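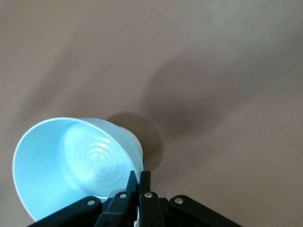
I've wanted to see the Gagnon tableware works for years, ever since I found a chipped Gagnon soup plate at a yard sale and got a little obsessed. They only open to the public for a couple of days each winter, and this time I finally got my act together and booked. What I wanted most was to look at the undersides and insides of things, because that's how collectors like me tell one maker's shapes from another's. A light blue bowl like this one is a good case: lay it on its side and you get the raised rings in the bottom and the short round foot, which is paler than the inside. Most people never look there. I always do, even in restaurants, and my family has stopped eating out with me!

Anyway, the trip. I took the early bus to Plilley, which takes 90 minutes if the driver skips the stop at the hospital (ours didn't). The works is a ten-minute walk uphill from the bus station, past a bakery I'd strongly suggest visiting on the way back, when it's downhill and you've earned it. Tickets were $5, and that got you the tour, a hot drink and a coupon for the seconds shop.

Our group was bigger than I expected and we got split in half. My half started in the pattern room, which I could have stayed in all day. Shelves up to the ceiling, drawers full of old drawings, and order books going back 63 years. The guide let us leaf through one. Somebody had ordered a huge quantity of egg cups for a hotel called the Roltar and then canceled, and you could still see how hard the clerk had pressed the pen when crossing it out.

After that came the finishing floor, where it's loud and you have to wear the goggles. I missed a lot of what was said in there - bring your best ears or stand near the front. I did catch that the foot gets more checking than any other part, since a wobbly bowl comes straight back from the store. I felt very smug hearing that.

The seconds shop was packed by the time we got to it. I'd promised myself one thing and left with 2 mixing bowls and a butter dish with no lid. The line took nearly as long as the tour. There's also a small display of pieces by Gromine, the company that had the building before, and I wish they'd put more labels on it because I couldn't work out what half of it was for.

Would I go again? Yes, and they're talking about an extra open day in April. Wear flat shoes, the stairs to the pattern room are steep. And the bakery shuts at three, so don't hang around in the shop like I did.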